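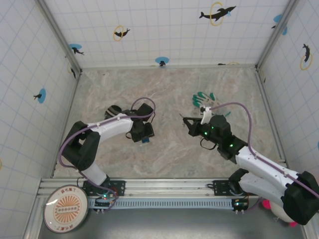
Sekitwood relay station: what was it for and what is left

Home Projects Reports People Archive Contact

Term project report, Antonina Savchuk, local military history option

Short version first, because the draft got long. Sekitwood was a military radio relay site on the ridge above Merstead. It passed voice and teletype traffic between a headquarters inland and the units further out. No weapons stored there, whatever people in town will tell you. It opened in the early sixties and closed when the satellite and cable links made it pointless. My question was how the site was laid out, who guarded it and how much can still be read on the ground.

Background

Relay sites like this one worked by line of sight. One hilltop talks to the next, and so on down the chain. So they sit on ridges, usually with trees cut back on the side facing the next station. At Sekitwood the cut is still visible as a strip of younger birch in old spruce. Easiest thing to find on the whole hill, and I walked past it on my first visit.

The station in the valley direction was called Plolik. Plolik is better known as it had an underground switch room, and a veterans' newsletter ran a long piece on it. Sekitwood gets one paragraph in that piece. The line between the two shows up on the exchange plans as FILIP, in capitals, which confused me for a while. I was looking for a person or a third site. It is just the circuit name.

Sources

- Town council minutes, Merstead. Mostly complaints about trucks on the forest road and one long argument over who pays for snow clearing.
- Forestry maps from before and after the station was built.
- A typed equipment list, no title page, found in a folder of road repair bills. Probably a copy of a copy.
- Interviews with three people. Two worked there as civilian staff (kitchen, heating), the other was a signals conscript.
- Three visits to the site, all on foot. The forest road is gated.

The minutes are the best of these. Boring but dated and signed. Interviews good for daily life, weak on layout -- my two kitchen and heating people placed the guard hut on opposite sides of the gate and neither would budge.

Layout

Outer fence, chain link, concrete posts. Most of the posts are standing, wire gone. Inside it a service road makes a loop past the garage, the barrack hut and the generator house, then climbs to the mast area, which had its own inner fence and a separate gate. Conscripts without a pass did not go through the second gate. The conscript I talked to spent his whole service on the lower loop and saw the radio building from inside one time, carrying a table.

The mast is gone, cut down for scrap. The anchor blocks are there, seven of them on the forestry map, and I found every one, although the last is under a brush pile and I nearly gave up on it. Cable trench runs from the radio building downhill to the generator house. You can follow it by the dip in the ground and the nettles.

The radio building has no roof now. Thick walls, small windows high up. Someone has used the inside for paintball. Generator house is locked and belongs to the water company, so I only measured the outside.

Guarding

This part is thin. Equipment list gives kennels, so there were dogs. Minutes mention a complaint about barking, and then a reply from the site commander which is polite and promises nothing. Guards came up from the barracks in Merstead by truck and changed at the gate. My signals man says the relief was late every time it snowed, and the off-going shift stayed on without extra food. The kitchen lady disagrees, she says she always kept soup.
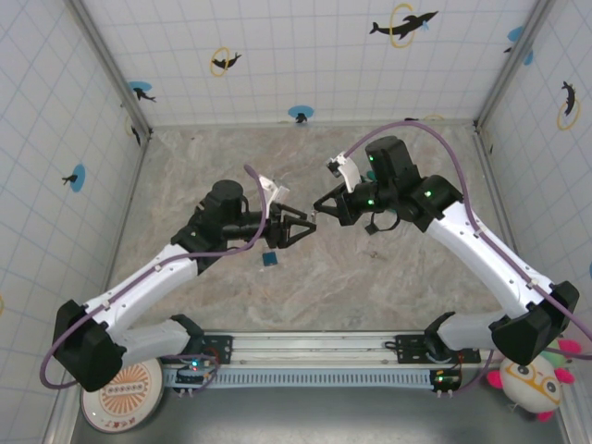

PROBLEMS AND WHAT I WOULD DO DIFFERENTLY

Should have gone in early spring. By September the bracken is chest high and the lower fence line disapears completely. Lost most of one visit to that.

Did not ask for the water company's key in time. Did not check which way the forestry map was oriented before tracing it, so my first site plan was upside down and had to be redone.

The equipment list needs someone who knows radio sets. I copied the type codes as written but cant say which ones belong to the main link and which to the backup. If the backup sets were as powerful as they look on paper, the site may have been able to skip Plolik and reach the next hill directly. That would be worth a project of its own.

Closure date is also open. The minutes stop mentioning trucks in one winter, but the land was handed back to forestry later, and the conscript thinks a small crew stayed on in between to look after the generator. I could not confirm it.

Findings

Sekitwood was a relay, lightly guarded, run partly with local labor. The two-fence layout protected the radio equipment and the pass system, and had nothing to do with munitions. The rumor about a missile store seems to come from the anchor blocks, which look like launch pads if you want them to. First written mention I have of the rumor is a letter to the town paper, years after closing.

Site plan and interview notes are in the department folder. Ask before copying the interviews, the kitchen lady does not want her name used.

Comments

ridgewalker: Good to see the place written up at last. The brush pile block was clear last winter, must be new cuttings.

Tomas B.: My uncle drove one of those trucks. He says guard hut was on the left going in. So that's one more vote.

old_signals: Can you post the type codes from the list? Some of us can probaly still read them.

Antonina Savchuk: @old_signals yes, will type them up after exams.

This site uses cookies to remember your settings. Accept Decline Read more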